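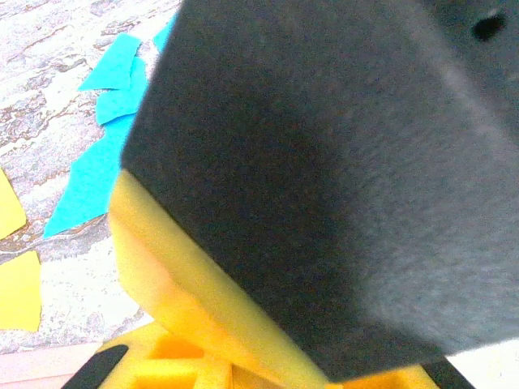

The yellow finger against a dark grey block, with cyan and yellow scraps on the marble-patterned tabletop behind.

December
By Graziella Rizzi

Salim Kirui wants me to squeeze his thumb. "Harder," he says, and I do, and he laughs and tells me that people are hopeless at judging how hard they squeeze anything. He has spent most of the autumn finding out how hopeless grippers are at it too, and I have rarely met anyone so happy about a pile of failed grasps.

We are in the workshop at Tindiment, where Kirui and Katsuhiko Ebihara are trying out two hands on the same arm. The first, the Tenach, has stiff jaws and a powerful motor. The second, the Vodar, has moulded yellow fingers and black rubbery pads, and it gives a little when it meets something. On paper the Tenach wins: it closes faster, and it comes back to the same spot every time. Ebihara was sure it would walk away with the contest, and he still defends it (loudly, over lunch).

Then they started on the soft things. Felt, paper, anything with a fuzzy face. The Tenach either crushed the corner of a block or let it swing round in the jaws like a pub sign. The Vodar bent, settled and held on. Watching the two runs one after the other is a joy, even if you have never thought about grippers in your life!

The tally so far is 1,063 grasps. Every object gets 50 tries with each hand before it can be retired, and Kirui writes the misses up by hand because he likes to note how a thing was dropped as well as how often. Some of his entries are very short. One just says "sulked".

What surprised me most was how much of the talk was about the camera. It rides at the wrist, close to the fingers, so a big object can fill most of the view just when the arm would like to see the table. Ebihara has tried 6 mounting angles. Tilt it out and you see more of the tabletop but lose sight of the fingertips; tilt it in and you get a lovely close look at the thing being held and very little else. He currently favours the closer view, with a second camera up on a stand for the wider one. Kirui would like to manage without the stand.

The controller is the part still in dispute. The one they use, from Khaemba, is quick and easy to set up, but it treats both hands as though they were stiff, and the softer fingers need a slower close than it wants to give them. Ebihara has a patch for that. It works on weekdays, he says, and then goes back to his screen.

Before I left they let me choose the starting position for a run. I put the block down at what I thought was a nasty angle. Kirui turned it a bit further, grinned, and pressed go.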